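The great hair tie roundup

I finally did it. I went around the whole apartment one August morning with a coffee in one hand and a bowl in the other, and I picked up every hair thing I own. Coat pockets, the bathroom shelf, the gear shift in the car (three scrunchies deep!), that weird gap behind the couch cushions. I also paid 75 cents for a grab bag at the Sonitdale swap, so those went in too, because apparently I never learn.

My plan was to sort by type. Scrunchies, claws, clips, bracelets that moonlight as hair ties. That lasted maybe ten minutes, and then I was just putting the ones I liked on a white tray and letting everything else wander across the tablecloth. The polka-dot satin scrunchie got a spot right away. So did the yellow elastic with the round bead, which I'd been missing since the move. The silver star clip is still my favorite, even if it snags on every sweater I have.

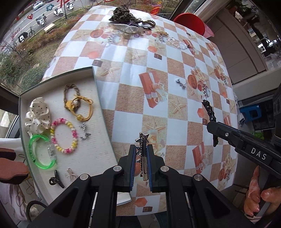

Zorica wrote to me after my last decluttering post to say that sorting by type is hopeless anyway, and she goes by how often she wears a thing: daily stuff by the door, party stuff in a drawer, and anything she hasn't touched since winter goes to her nieces. I kind of love that? I tried it after lunch and my daily pile was tiny (two plain elastics and a claw, basically).

So now the beaded ones live in an old cookie tin, the clips are on a ribbon by the mirror, and the crochet piece is going back in the yarn basket until I decide what it wants to be. I still have the gym bag to go through. Pretty sure there's another scrunchie in there.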